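Flamard Two-Part Wood Finish: One Year on a Dining Table

Posted July 27, 2018
By Lieven Visser

I put Flamard Natural on our dining table last September and said I would write it up after the table had been through a normal winter and a few spills. It has now had both, so this is the long version.

Flamard is an oil and hardener that you mix just before use. The set I bought cost 103 dollars and holds 900 ml once the two parts are combined. You can get cheaper hardwax oils. Homell sells one in a single can for a little over half the price, and I used that on the previous table for years. I switched because the Homell finish had worn through where people rest their forearms, and I was tired of patching it every spring.

What you get

Two metal cans, one large and one small, a folded instruction sheet and a white pad. The pad is too coarse for a final coat and I would buy a better one. The instruction sheet is clear but printed very small. No gloves are included, and you need gloves.

Preparing the wood

The table is light wood and had the old finish on it, so it had to be stripped back completely. I sanded with 80, then 100, then 120 grit. The sheet says to stop at 120 and I would follow that. On a test board I went up to 180 and the color came out blotchy and thinner.

Vacuum well, wipe the surface with a damp cloth to raise the grain, and let it dry overnight. Then give it one light pass by hand with the 120. The whole job took me most of a weekend, and sanding was nearly all of it.

Putting it on

Mix three parts oil to one part hardener and stir for a couple of minutes. I did the top in two sections. Pour out a small amount, spread it with a plastic scraper, leave it a few minutes, then wipe off everything that has not soaked in. This last step matters most. I left a thin wet patch near one end and it dried shiny and slightly sticky. I had to sand that spot and do it again.

The smell is mild compared with varnish. I kept a window open and ate in the kitchen for two days.

One set goes a long way. I used less than half of it on the top and the legs, and mixed 27 ml at the end just for the edges. Unmixed, the cans keep well if the lids are pressed down tight. Mixed, it thickens after a few hours and has to be thrown out.

Color and feel

Natural is supposed to leave light wood close to bare. It does warm it up a bit, in my opinion by about as much as wiping it with water. The sheen is low. The surface feels like wood and the grain stays easy to feel with a fingertip.
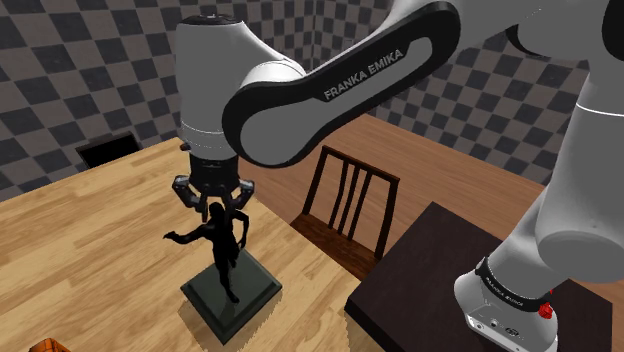

How it has held up

Water, coffee and olive oil all wipe off with no mark if you get to them the same evening. Red wine left overnight made a faint gray ring, which I took out with the pad and a drop of fresh oil. Hot dishes without a trivet are a problem. A casserole left a pale patch that took two tries to fix.

The forearm spots look the same as the rest of the top so far. With Homell they were already dull by this point.

Cleaning is a damp cloth and now and then some Seidel wood soap. Spray cleaners left streaks, so I stopped using them.

Verdict

I would buy it again for a table that gets daily use. For a shelf or a side table, the Homell is good enough and easier, with no mixing. If you have never done this kind of finish before, practice on a board first and wipe off more than you think you should.

Good: low sheen, easy spot repairs, little smell
Bad: price, poor pad, weak against heat

I bought mine from the Denolham store, where it came in 13 colors. The small sample packets are worth ordering before you commit to a full set.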